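The case against the snack table

Every shared workplace I have known ends up with a snack table. At Bredmont, where I rented a desk for 29 months, it was a round one by the window, and it was spoken of with real warmth. People said it brought everyone together. I sat 10 feet from it and I have my doubts.

The theory goes like this. You put out food, people wander over, they talk, and something good comes of it. What I saw was people wandering over, taking a thing in a wrapper and going back to their desks to eat it. The table didn't make us talk. It made us rustle.

My real quarrel is with the wrappers. A loaf in a bag is a reasonable object. But somewhere along the line we decided that each biscuit needs its own coat, and that the coats should then go in a bigger bag, which someone ties in a knot so tight that the next person tears it open at the side. After that the bag is no use for keeping anything in, and it stays on the table anyway. I once emptied a box of Todevau crackers and found 7 separate packets inside. There were more layers than there was cracker.

Then there is the cloth. Someone always puts a cloth down, as if that settled the matter. A white covering under a heap of packets doesn't make it a spread. It only means there is something to wash at the end as well as something to throw away.

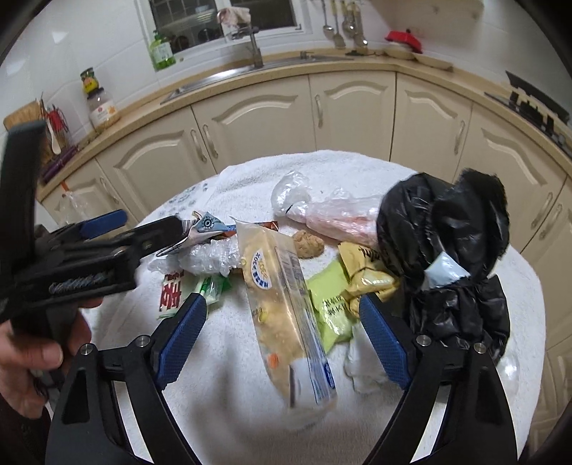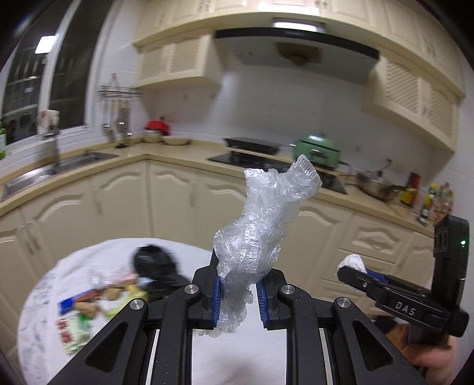
Packets, bags and clear plastic on a round table with a white covering.

I know the answer to all this, as it was given to me often enough. Wrapped food keeps. It is cleaner. You can leave it out overnight and it will be fit to eat in the morning. Fine, but I would ask why it has to be left out overnight. Food put out for company should be gone when the company is. If it is still there next morning it was shopping, and it belongs in a cupboard.

Nor do I believe in the tidy-up. The Stero tin we bought for loose biscuits was meant to end the problem, and within a month it was full of empty packets. The Ghorbani bakery round the corner would have sold us a plain cake in a paper bag for less than we spent on the small stuff. I suggested it twice. The reply was that cake needs a knife, and then the knife needs washing — a strange worry for people who had filled a bin before lunch.

I'd keep the table, if it were up to me. Put a loaf on it, a board, some butter and a bowl of fruit, and clear it at four o'clock.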